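Skuduver Robotics Club: Set-Up Guide, Part 4
Practice in the Simulator: Holding an Object

12 shares | 3 comments
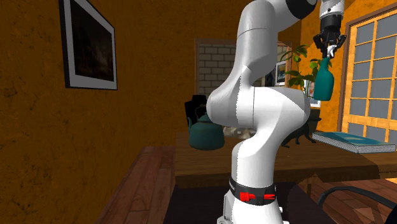 Annelore Voß would skip this part if it were up to her, and told us so at the December meeting: a grip that holds in the simulator proves the simulator works, and the club should put its hours into the real arm. We half agree. Do the section anyway, but don't brag about your score until Part 6.

Before you start

You need the Zesitz room file and a club login. The room takes 167 seconds to load on the older machines. Clicking again makes it slower.

1. Open the room file and wait for the arm to appear beside the wooden table.

2. Press Reset once. Check that the gripper opens and closes before you move anything.

3. Select the teal spray bottle as your target. Leave the kettle for later. Its thin handle gives people false hope.

4. Bring the gripper down over the top of the bottle at speed 200 or less.

5. Close the fingers slowly. Stop when the contact light comes on.

6. Lift straight up until the bottle is well clear of the table, then hold. Some tilt is fine.

7. Save the run under your own name. Hubert Zalewska has deleted 690 files called "test" and will delete yours.

CAUTION: Keep the arm away from the plant during the lift. The leaves have no collision set in this version, so the arm will pass through them and the log will call it a clean run. It isn't one.

NOTE: The default friction value is generous. Lower it by half and repeat steps 4 to 6. If the bottle slips, write that down too. Kumaresan Gounder collects the failures and finds them more useful than the good runs.

NOTE: The "success" message only means the height check passed. It doesn't check how good the grip is.

When you have saved both runs, go to Part 5, Setting Down.

3 comments | 1246 views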